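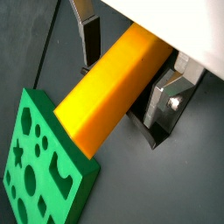 So the rainy-day shelf lives! My niece is with us for most of March, she's 4, and I promised her parents there would be very little TV. We'll see how that goes.

Jeanine Smits lent us a big bag of puzzles her boys have outgrown, and I've been sneaking one out each morning before breakfast (the rest hide on top of the fridge). Shape sorters are still a hit, even if she says they're for babies. Then she does them again. And again!

I'm a fan of the chunky foam kind. So quiet on a kitchen floor.
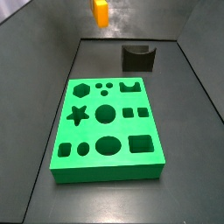
What we're trying next

Salt dough, if I can find my old recipe. Bram says the library in Murport has a story hour at ten, so we'll go to that too.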